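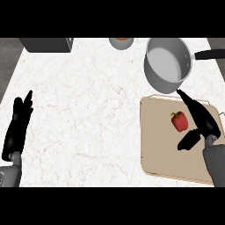

Abb. 5: Gerenderte Küchenszene mit Arbeitsfläche aus weißem Marmor, weißem Becher und Edelstahltopf mit schwarzem Griff.

4.2 Kindheitserinnerungen an die Kriegsjahre in Hurnley

Der Bestand Hurnley umfasst 67 Erinnerungstexte von Personen, die bei Kriegsende höchstens zwölf Jahre alt waren. 40 davon wurden handschriftlich eingereicht und für diese Untersuchung transkribiert, die übrigen lagen als Tonaufnahmen vor. Die Kodierung erfolgte mit der Software Triltix nach dem in Abschnitt 3 beschriebenen Schema. Abweichungen zwischen den beiden Kodierdurchgängen wurden einzeln geprüft und im Zweifel zugunsten der engeren Kategorie entschieden.

Auffällig ist die ungleiche Verteilung der Orte, an denen die Erzählungen einsetzen. Die Küche wird häufiger als Ausgangspunkt gewählt als die Schule oder der Luftschutzraum. In 20 Texten bildet sie den ersten genannten Raum überhaupt. Die Verfasser beschreiben dort vor allem Gerüche, Geräusche und Gespräche der Erwachsenen, deren Inhalt sie damals nicht verstanden. Datierbare Ereignisse treten in diesen Passagen zurück und werden meist nachträglich eingefügt, oft mit Wendungen wie »das muss im zweiten Winter gewesen sein«.

Ein zweiter Befund betrifft die Abwesenheit der Väter. Sie wird selten als eigenes Thema behandelt. In den meisten Fällen erscheint sie indirekt, etwa in der Schilderung von Umzügen zu Verwandten oder in der Erwähnung von Briefen, die vorgelesen wurden. Fünf Texte nennen den Tod des Vaters im ersten Absatz und kommen danach nicht mehr darauf zurück. Ob sich darin eine familiäre Sprechweise oder eine spätere Konvention der Gattung zeigt, lässt sich anhand des Materials nicht entscheiden.

Der Vergleich mit der Sammlung Shearer ergibt ein ähnliches Bild, allerdings mit einer Einschränkung: Dort wurden die Teilnehmenden anhand eines Leitfadens befragt, der ausdrücklich nach dem Alltag im Haushalt fragte. Die Häufung häuslicher Szenen ist bei Shearer daher nur bedingt aussagekräftig. Für Hurnley gilt dies nicht, der Aufruf enthielt keine thematischen Vorgaben – abgesehen von der Bitte, Wohnort und Geburtsjahr anzugeben.

Die im Projekt Kedari erhobenen Texte wurden wegen der abweichenden Altersstruktur nicht einbezogen. Sie werden in Abschnitt 5 gesondert behandelt.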